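Folding on the Bed: How Dark Clothes Get Put Away in a Shared House
Student project report, Household Work unit
Reiko Iwasaki

1. Why I picked folding

I have folded laundry nearly every week since I was tall enough to reach the dryer, and until this project I had never given it a moment's thought. Then I moved into a share house, watched a housemate fold a T-shirt in a way I had never seen (she starts from the side seams and goes in!), and I was hooked. The unit asked us to choose one ordinary household job and study it properly. I chose folding, and in particular folding on a bed, which is where most of the people I talked to do it.

My main question was simple. Does the surface you fold on change how you fold? I also wanted to know whether dark clothes are any harder than light ones, which was a hunch of my own from doing a basket of work blacks late at night.

2. What I did

The project ran through September. I worked with two households, which I am calling Hekberg and Liser after the streets they are on. Hekberg is a three-bedroom place where everybody folds in their own room. Liser is a flat with a decent kitchen table, so I could compare the two surfaces with the same people.

Over the month I logged 171 garments. For each one I wrote down the type, whether it was dark or light, the surface, and whether the person had to stop and start over. I called that last one a "redo", and it became my favourite column in the whole spreadsheet. Each folding session was capped at 20 minutes, mostly because people get silly after that and begin rolling things into balls.

I also asked everyone to keep their finished pile where it was for 15 minutes before putting it away, so I could see which folds slumped.

3. Folding on a mattress

The bed is a lovely big surface and everyone likes it. You can spread out a whole load, sort as you go and sit down while you do it. The trouble is that a mattress gives. Press on one side of a shirt to make a crease and the other side lifts a bit, so the fold lands slightly crooked. Experienced bed folders seem to know this without thinking about it, and they smooth outward from the middle with the whole forearm.

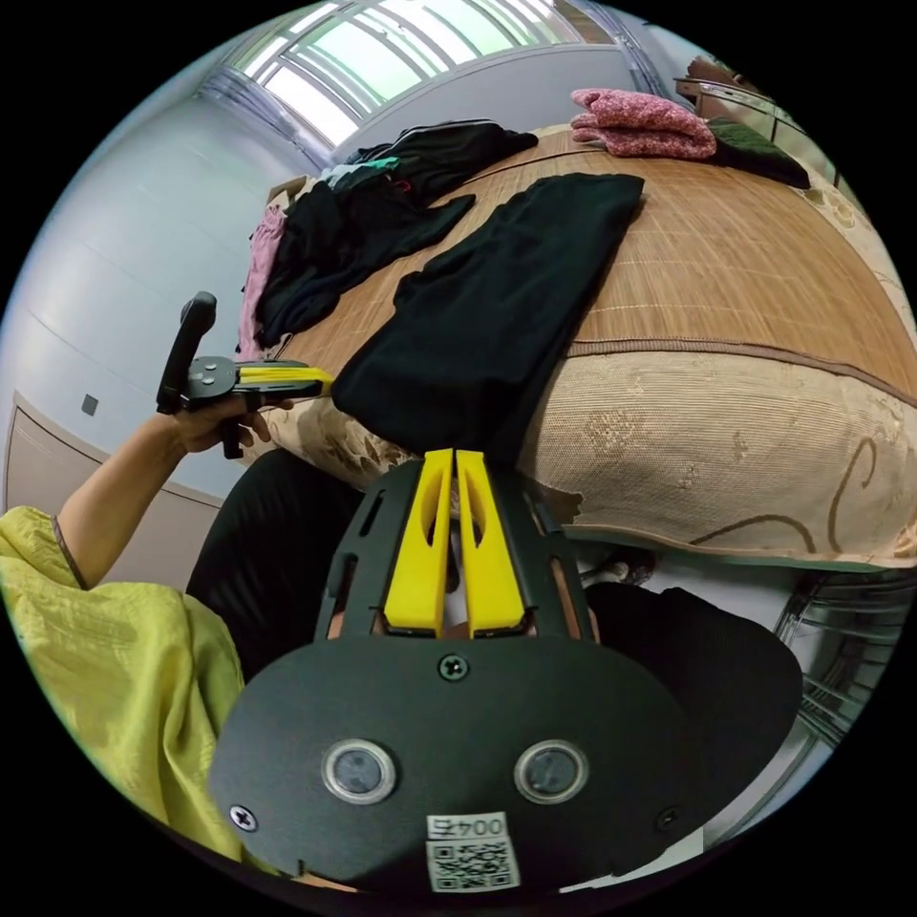

Figure 1. Folded black garment on the mattress, with the folder working from the side of the bed.

Dark garments were the most fun to study. On a black top the seams and hems hardly show, so people find the edges by feel. At Hekberg I kept seeing the same little move — a thumb run along the hem to check that both layers were caught. With light-coloured shirts they skipped it and just looked. Once a black garment was folded it was also harder to tell front from back, and several redos came from exactly that.

4. Bed against table

Redos were more common on the bed than on the table, and the gap was widest for long sleeves. T-shirts hardly cared. Trousers were an interesting case: people preferred the bed for them, as a full leg length hangs off most kitchen tables and drags the rest with it.

The pile test surprised me. I expected table folds to hold up better, but the piles made on the bed slumped only when somebody sat down beside them. Left alone, they were fine.

5. Talking to the folders

Mr. Birhane, who lives at Liser, learned to fold from his aunt and still does every shirt in thirds, collar up. He tried the table for me, was very patient about it, and went straight back to the bed afterward. He says his back prefers it. Another participant turns all her dark clothes inside out for the wash and folds them that way too, so they come out of the drawer ready for the next one.

6. Problems and what I would change

My dark and light groups were uneven, with far more dark clothes than I had planned for. I should have set a target for each. I also didn't record mattress firmness, and I'd love to go back and do that. The limit for this report was 2,000 words in the draft version, so I left out a section on socks, which deserve their own project anyway.

Next term I am hoping to try the same log at Hadaler, the student residence, where the beds are narrow and the desks are tiny.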